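Plania Forums > Laundry and Closets > Folding
Thread: Does the folding board do anything a bed can't?
341 views

hemlinehank
Posted Friday, 7:12 PM

I keep seeing people here recommend the Womis board for jeans. I borrowed one for a week and I don't get it. You lay the pants on it, flap one side, flap the other side, flap the bottom, and you have a pair of jeans folded the same way my mother did it on top of a mattress. It also has to live somewhere, and it doesn't fit in any drawer I own.

My other complaint is that the board is sized for shirts. A leg hangs off the end of it unless you fold the jeans once first, and by then you have done half the job.

So what am I missing? Please don't tell me it's "satisfying." I want to know if the stack comes out any better.

rinse_repeat
Posted Friday, 7:40 PM

The stack does come out better. Every pair ends up the same width. If you keep jeans on an open shelf you notice right away. If you stuff them in a drawer you won't care, so maybe it's just not for you.

hemlinehank
Posted Friday, 7:48 PM

Same width as the board, sure. My shelf is not the same width as the board. I end up with a strip of wasted space down one side that's too narrow for anything but socks.

twobaskets
Posted Friday, 8:05 PM

The bed is fine if the bed is firm. On a soft comforter it's miserable, everything sinks and you smooth the same leg three times. I use a woven summer sleeping mat. Lay it over the bed, push the quilt up to the head end, fold on that. Ours came from a little shop called Đồng and it stays out until the weather turns.

Order for jeans: lay them out lengthwise, pull the hems straight, run your hands down from the waistband, then one leg over the other, then thirds. The hem is where people get lazy. If the two hems don't line up the whole fold walks sideways.

rinse_repeat
Posted Friday, 8:11 PM

A sleeping mat under denim sounds like a great way to wreck a sleeping mat. Rivets and zippers dragging over all those ridges?

twobaskets
Posted Friday, 8:19 PM

You don't drag them. You lift and lay. No snags so far, and I've had it out every summer for 5 summers. I would worry more about sweaters catching on it than about jeans scratching it, and I fold sweaters somewhere else.

quietcotton
Posted Friday, 9:02 PM

I'm with rinse_repeat on this one. I had a mat like that and the edge binding gave out from people sitting on it to put shoes on. Was it the folding? Probably not. But I wouldn't call it a work surface. Also, where does everyone sleep while the laundry is waiting? I know how this goes. The clothes get moved to the next bed, then to a chair, then back.

For the record I have the Linavley shelf dividers and no board, and my shelves look fine. The dividers hold the stacks up. I suspect most of what people credit to the board is really a divider or a shelf that happens to fit.

hemlinehank
Posted Friday, 9:10 PM

That last bit is what I suspected too.

Question for twobaskets: elastic waist or regular? All my trouble is with elastic. The top bunches up, the fold gets fat at one end, and a stack of four leans over. The board didn't help with that at all.

twobaskets
Posted Friday, 9:26 PM

Elastic is harder, yes. I quit trying to flatten it. Fold the waistband in first so the gathers are on the inside, then bring the legs up to it, and alternate the thick end left and right as you stack. It's still not as neat as a regular waist. Anybody who says theirs is has probably got it under something heavy.

Black things I leave for last. I can't see the seams on them at night, so they wait for daylight.

rinse_repeat
Posted Friday, 9:31 PM

Alternating ends looks terrible on an open shelf. You see fold, waistband, fold, waistband.

twobaskets
Posted Friday, 9:34 PM

Then it's a good thing I have drawers.

quietcotton
Posted Friday, 9:50 PM

Would like to see this mat setup before I believe it's flatter than a made bed. Those ridges would leave lines on anything thin, I'd think. Denim can take it, a T-shirt can't.

twobaskets
Posted Saturday, 10:15 AM

T-shirts come out the same as they went in as far as I can tell, but I'm not out to convert you. Light blue pair, elastic waist, quilt up at the head of the bed. The black stuff is still in its heap.
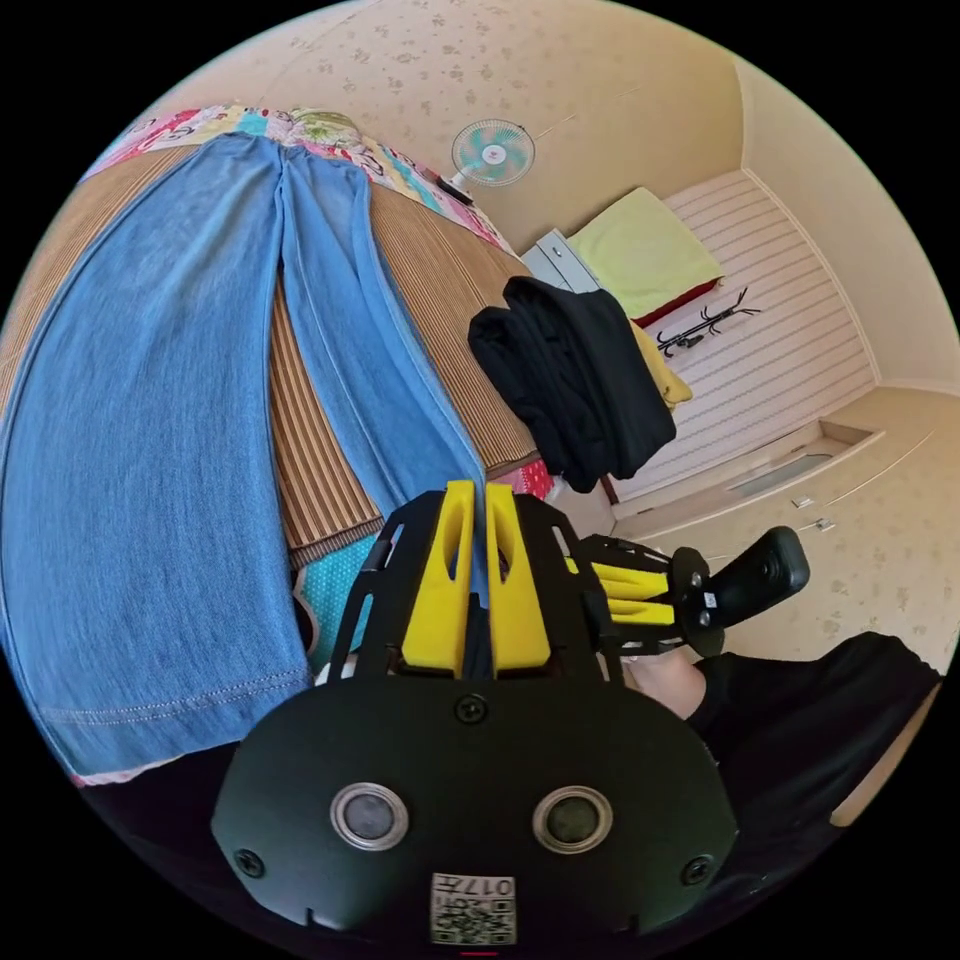
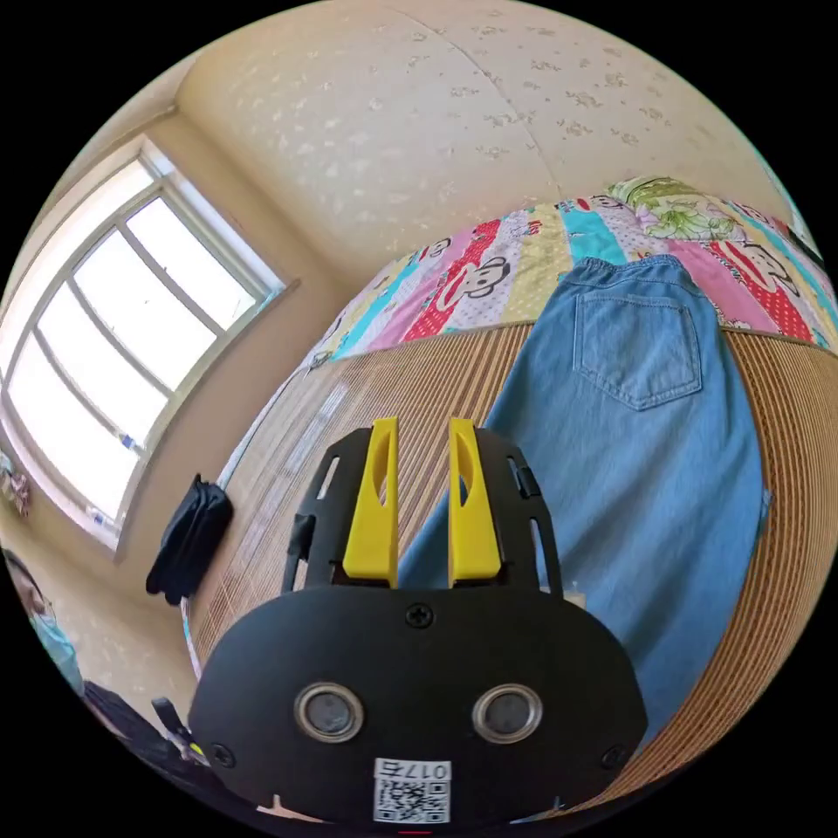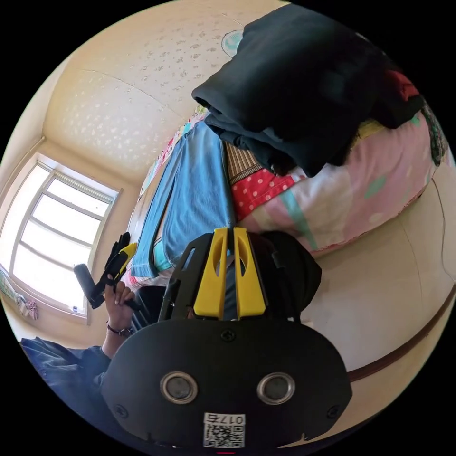
Jeans laid out on the mat in the first two, black pile in the third.

quietcotton
Posted Saturday, 10:41 AM

OK, flatter than I expected. I can still see creases down the thighs in the first one though, so the mat isn't doing your smoothing for you. Cute monkeys on the quilt.

rinse_repeat
Posted Saturday, 11:03 AM

That heap would be three minutes with a Womis.

hemlinehank
Posted Saturday, 11:08 AM

And three more finding somewhere to put the Womis. I tried the waistband-in-first thing this morning on two pairs. Less fat at the end, still leans a little. Giving the board back this afternoon.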